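Veltau cabe en una noche

Julivance, el estudio que forman Tanveer Paracha y Tahira Orakzai, publicó en octubre su segundo juego. Se llama Veltau, es gratuito, se descarga en un archivo comprimido de 100 megas y transcurre entero en un pueblo de montaña que espera la llegada del último autobús. La protagonista, Sketen, reparte el correo. Esa tarde le sobra una carta sin dirección y tiene hasta medianoche para averiguar a quién pertenece.

Es una aventura gráfica de las de hablar mucho y cargar con pocos objetos. El inventario admite solo 6 cosas a la vez, y soltar una significa dejarla en el sitio donde uno está. Si Sketen abandona el paraguas en la panadería, allí sigue dos horas después, o se lo ha llevado el panadero. El reloj avanza con cada conversación, no con los pasos, de modo que se puede pasear sin prisa y perder media noche por preguntar dos veces lo mismo.

Paracha dibujó los fondos a lápiz y los coloreó en el ordenador. Orakzai escribió los diálogos y programó el sistema de rutinas, que es lo más trabajado del juego. Cada vecino tiene un horario y lo cumple aunque el jugador no esté delante. En mi primera partida llegué tarde al bar y encontré las sillas subidas a las mesas. En la segunda fui directo y me topé con una discusión sobre una herencia que cambia bastante lo que uno piensa del alcalde.

«Al principio había el doble de personajes», cuenta Orakzai. «Los fuimos juntando. El cartero jubilado y el relojero eran dos hombres distintos y acabaron siendo el mismo, y mejoró el texto de los dos».

El personaje más comentado en los foros es Đồng, el dueño de la tienda de radios. No da pistas, no vende nada útil y contesta a casi todo con otra pregunta. Hay jugadores que pasan con él la noche entera. Existe un final para quien lo hace, corto y sin música, y a mí me parece el mejor escrito.

Los puzles son desiguales. El de las campanas se resuelve escuchando y está bien planteado. El del sótano del ayuntamiento obliga a combinar una llave y un cordón de zapato de una forma que no se deduce de ninguna parte, y lo saqué probando. Tampoco ayuda que el cursor no distinga entre mirar y usar cuando dos objetos están muy juntos. Paracha admite el fallo y dice que lo corregirán en la próxima versión.
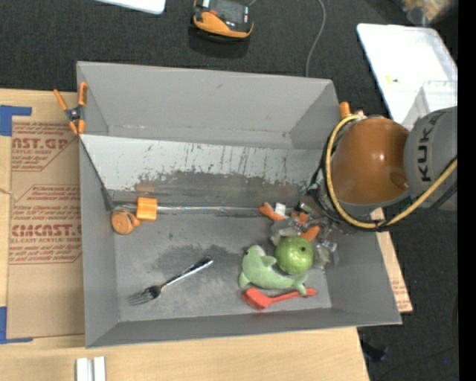

¿Se puede guardar la partida en cualquier momento?

Solo en los bancos de la plaza y en la parada del autobús. El juego conserva una única ranura, que se sobrescribe cada vez que Sketen se sienta.

El sistema de guardado incomoda menos de lo que parece, porque una partida completa dura 2 horas. La traducción al español es correcta, con alguna frase demasiado larga para el cuadro de texto. De momento hay versiones para Windows y Linux. El estudio trabaja ya en un epílogo que transcurre a la mañana siguiente, con el autobús averiado a la entrada del pueblo.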